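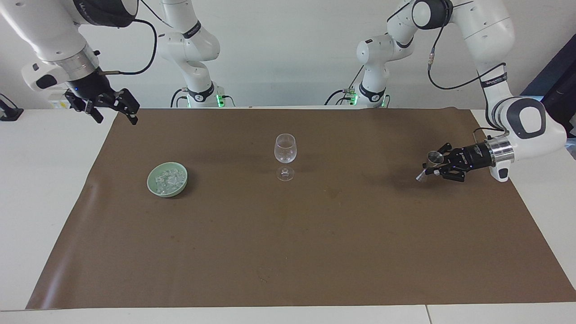
Lizeth Llanos respondeu que do lado dela o filme abria bem e que o problema devia ser a faixa de áudio que eu tinha escolhido. Não era, mas valeu a dica, porque foi mexendo nisso que comecei a entender a confusão.

Chamado 714 — legendas fora de sincronia em "Jomusstead"
Aberto em 3/18/23
Situação: resolvido em parte

Gente, o caso é o seguinte: aluguei a refilmagem de "Jomusstead" na Ditia, queria comparar com o original (que eu adoro, vi umas mil vezes!), e as legendas em português chegam 8 segundos antes das falas. Na cena do julgamento eu já sabia quem era o culpado e o ator nem tinha aberto a boca — imaginem a raiva.

O que já tentei:
Sair da conta e entrar de novo. Nada.
Trocar o áudio para o original, com legenda em português. Mesmo atraso.
Ver pelo navegador e não pelo aplicativo da TV. Igualzinho.
Legenda em espanhol. Essa funciona direitinho!

Atualização: o suporte me explicou que existem dois cortes do filme, o de cinema e o da Clillard, que tem um prólogo mais comprido. A legenda em português foi feita para o de cinema e colada no outro. Pediram para eu procurar o corte de cinema no catálogo, e nele está tudo certo, assisti até o fim (o final novo é fraquinho, mas isso é papo para outro chamado).

Falta corrigirem a versão da Clillard. O código do erro que me passaram é 426, caso alguém queira citar. O mesmo acontece com "Panyasiri", pelo menos na primeira meia hora, então deixo o chamado aberto até abril.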